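Blue cloths leaving lint on glasses
Posted in Laundry & Fabrics, Wed 5 March

Fouzia Cheema
I bought a set of blue cleaning cloths and they leave fuzz on everything. I've washed them 2 times, warm, with regular detergent. Is there a fix or should I return them?

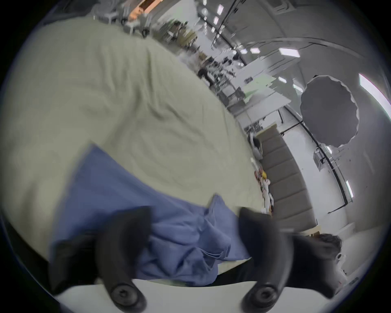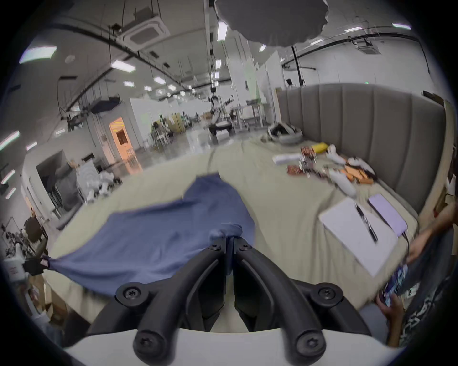 Photos: Bahman Najafi

Olesia Koval
Are they cotton or microfiber? Check the tag. If they're cotton, new ones shed for a while. Wash them alone, no towels, no softener, then put them in the dryer for 30 minutes and clean the lint screen halfway through. Mine took four washes. If they're microfiber, the fuzz probably came from whatever else was in the load. Skip the high heat with those.

Shahla Bakhtiari
Vinegar. Half a cup in the rinse.

Bahman Najafi
Second the no softener part. I'd keep one old cloth just for glasses and use the new ones on counters for now. I had a pack from Listero that never stopped shedding and I got my money back in August.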